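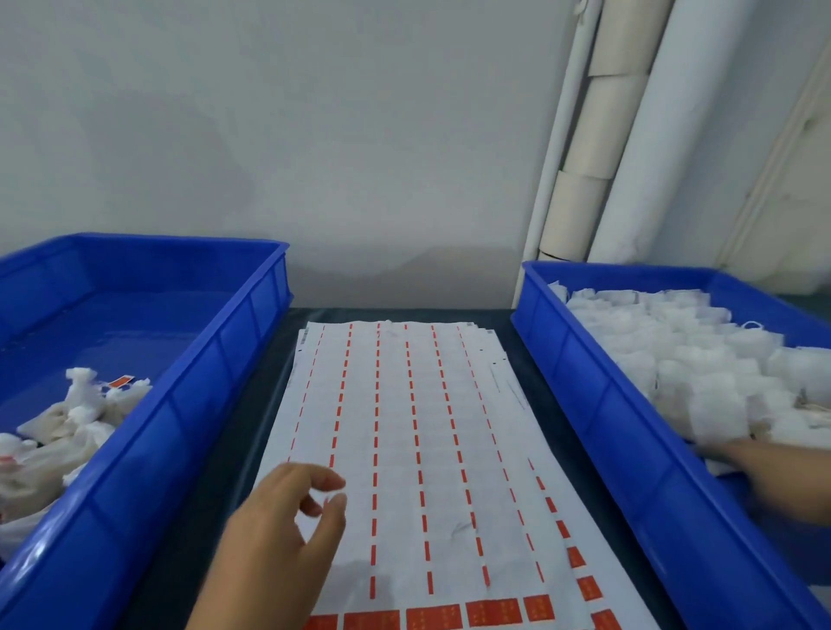 A packing table with a blue tray of white pouches and a stack of sheets marked with red dashed lines.

How a line becomes a label

Many labels start out on a big sheet. Printing one large sheet is quicker than printing a lot of tiny pieces, so the printer repeats the same design side by side. The dashed lines between the columns are guides. In printing, a line like this often marks where paper should be cut or folded.

A stack of sheets has to be squared up before cutting. This means tapping the edges until they are even. If one sheet sticks out by 2 millimeters, its label will be 2 millimeters off as well.

The packing room at Skirnlow uses a cutter called the Kerekes. It has one long blade and a clamp. The clamp presses down first and pushes the air out from between the sheets. The blade comes down second. It can cut up to 18 sheets at a time. Children may not use it, and adults must keep both hands on the handles.

Why use a tray?

Pouches are soft and slide off a flat table. A tray with a raised rim keeps them together. Ribs on the walls of a plastic tray make it stiffer, so it bends less when it is carried.

Words to know

Rim: the top edge of a tray or bowl.
Column: a long strip that runs up and down a page.
Clamp: a part that holds something still.

Try it

Fold a sheet of paper into 4 equal columns. Draw a dashed line along each fold. Cut along the lines with safety scissors and measure the strips.

Next page: How boxes travel from Stekbridge to Gakurberg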